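3.2 Rooms and surfaces

The meeting rooms in our sample differ most in how their walls and ceilings are finished. In the Dultel building, the older rooms have painted plaster on all sides. The rooms refitted last May leave the concrete ceiling bare and put sound-absorbing panels on at least one long wall. Tables in both groups come from the same supplier, Rumia, so furniture was not treated as a variable.

We collected 3223 short ratings from people who used the rooms for ordinary work. Each person rated speech clarity, glare and general comfort on a scale from 0 to 99 before leaving. Sessions in which the door was left open were dropped, as were 72 ratings with no room number. Figure 4 was taken in one of the refitted rooms.
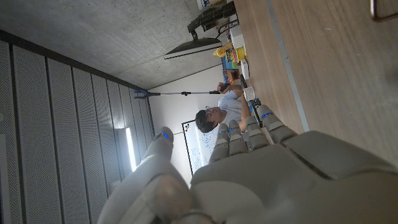
Figure 4. Refitted room with perforated grey wall panels, a light fixture set into the paneling, a concrete ceiling and a light wooden tabletop.

The panels are mounted in long parallel strips with dark seams between them. Users rarely mentioned them in written comments, although clarity scores were higher in paneled rooms at every time of day. The light fixtures drew more remarks. Several people seated facing the paneled wall found the bright rectangle tiring during long meetings, and two asked for a dimmer. People with their backs to the same wall gave no such comments.

Bare concrete reflects sound, and we expected it to cancel part of the gain from the walls. Dierckx measured the decay time in four rooms on a Wednesday evening with the ventilation off. The mean was 700 ms in the refitted rooms, shorter than in the plastered ones. We did not test the panels and the ceiling separately. Rooms on the Mkhize floor, where the ceiling is also bare but the walls are plaster, are treated in Section 3.4.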